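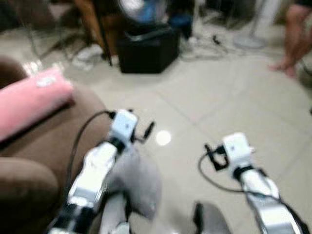 *Two robot arms at work beside a sofa in a furnished living room.*

Bulla rents out furnished apartments, 236 of them, and between tenants every one has to be tidied. Until April that meant a crew of 30 working by hand. Now some of the crew go in with a two-armed machine from Geraghty.

Grímur Briem has cleaned for the company for nine years. His shift starts at 7 a.m. and he spends the first part of it picking cords up off the floor. The arms handle cushions and laundry. He does the kitchens, the bathrooms and anything breakable.

"My back is better," he says. "My day is longer, though. I wait for it a lot."

Pay has stayed the same. Bulla says no one has been let go, but two people who left in spring were not replaced. The crew has asked for a written promise on hours. Managers say they will answer after the trial reaches 4,000 cleanings. Briem has signed up for the repair course in the meantime.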